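Night Riders Set Out From Likmont on 650-Kilometer Charity Run

Friday, April 26, 2024

Riders will leave the square in Likmont at 10 p.m. tonight for the opening leg of the Senwood Overnight, a 650-kilometer group ride to the coast and back. The route follows back roads to Movwood, where the first hot food stop will be open from 2 a.m.

Entries closed with 881 riders signed up. They will set off in small groups, ten minutes apart, with lights checked at the start.

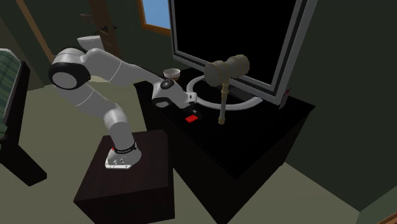

Coralie Kereama, who planned the route, said the climb out of Movwood had been moved to a quieter lane after roadworks closed the old one. "It's steeper, but the surface is much better," she said. "Take it easy at the bottom, there's a cattle grid."

Riders should carry two rear lights, a spare tube and a reflective vest. Bag drop is at the Ó Flaithearta bike shop until 9 p.m.

The ride has a fundraising target of $4,000 for the night bus shelter in Senwood. Finishers are expected back from Sunday morning, and breakfast will be served in the square until noon. A shorter ride on the same roads is planned for October.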